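How to Corral Your Bottles in a Clear Bin (and Keep a Little Green Nearby)

If your house is anything like mine, the bottles multiply when you turn your back. Lotion, vitamins, contact lens solution, that big one of hand cream you bought because it was on sale — they start out on one corner of the table and by Wednesday they have wandered clear across it. I spent years moving them from one side to the other and calling it cleaning. What finally settled things down for me was a plain see-through bin, and I'd like to walk you through how I set mine up, because there is a little more to it than dropping things in a box.

Start by gathering every bottle that lives on or near the table and standing them all together. Pick each one up and give it a little shake. If it's empty, rinse it and put it in the recycling right now, before you get attached. If there are two of the same thing open, finish one before the other goes back into use. Check the dates on anything medicinal while you have it in your hand, and if there are children or pets in the house, medicines should go up high in a locked cupboard and not in an open bin at all.

Next comes the bin. I like clear plastic with rounded corners, as crumbs and dried drips don't get stuck in the bottom. Mine came from Skiltis, but any shop with a kitchen aisle will have something close. Measure your tallest bottle first. You want the caps easy to grab, and the sides high enough that nothing topples when you carry the whole thing to another room. Wash it in warm soapy water and let it dry all the way, upside down on a towel, before you put anything in.

Now fill it. The widest bottle goes in first, at one end, and the smaller ones line up at the other, with the one you use least toward the back. If your bottles are all white, as so many of them are, this is where you'll be glad you thought about sizes. Leave a little room to get your fingers in. A bin packed tight is one you'll stop using inside a week!
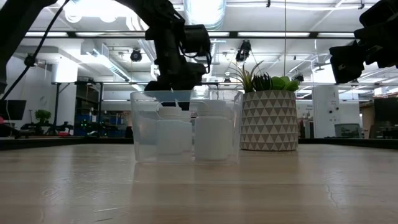 One reader wrote in to say that she lines hers with a folded washcloth, and that it has saved her from scrubbing up lotion rings more times than she can remember. She swaps the cloth every Sunday with the rest of the towels, and she says a paper towel works too but goes to mush if a cap leaks.

I've since tried the washcloth and I'm a convert. Cut it down if it bunches up in the corners.

As for where the bin should sit, give it a spot you pass every day, and then put something nice next to it. I'm partial to a pot of mixed succulents — a spiky one, a dark pointed one, and something broad and bright green to soften the group. They ask for very little. Water them when the soil is dry well below the surface, pour off whatever collects, and keep them where they get good light. Do keep the pot outside the bin, though, so you can lift the bottles out without scattering dirt.

Once a month or so, take everything out, wipe down the bin and the table under it, and put the bottles back in the same order. It takes me 5 minutes, nearly always while the coffee is brewing.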